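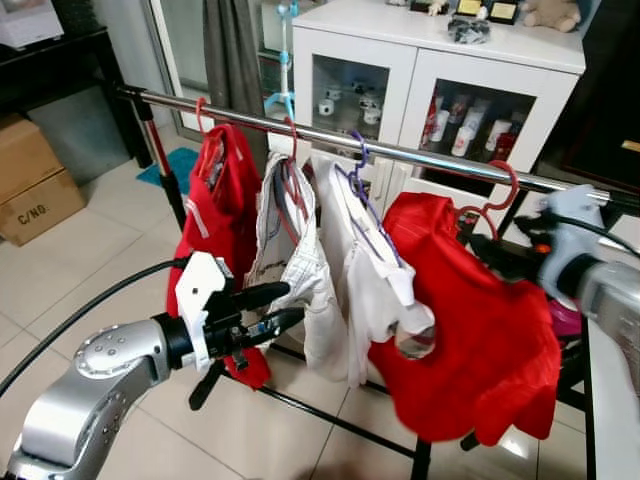 Figura 7.1. Manipulación bimanual de prendas colgadas en un tendedero.

Manual de robótica > Parte III > Capítulo 7

7. Enganche de cables y prendas

Un cable exterior que cuelga junto a la pinza forma un lazo cuya posición el modelo cinemático no conoce. En la célula Perron, el lazo del brazo izquierdo se enganchó en una percha durante la retirada de una camisa. El controlador interpretó la carga como peso de tela mojada y siguió tirando; la parada por par llegó con 37 N en la muñeca, 17 por encima del umbral previsto.

Yu-na Seok revisó los 1,385 ciclos registrados y halló el mismo perfil de fuerza en otros 50, todos sin alarma.

El capítulo trata la detección de contacto en objetos deformables, el trazado del cableado y el rearme tras una parada de protección. Se suponen conocidos los límites de par del capítulo 5.

Imprimir | Enviar por correo

Relacionados
Umbrales de par en el brazo Widitz
Guiado de cables: el método Lirkeck
Ensayos de parada en Plokano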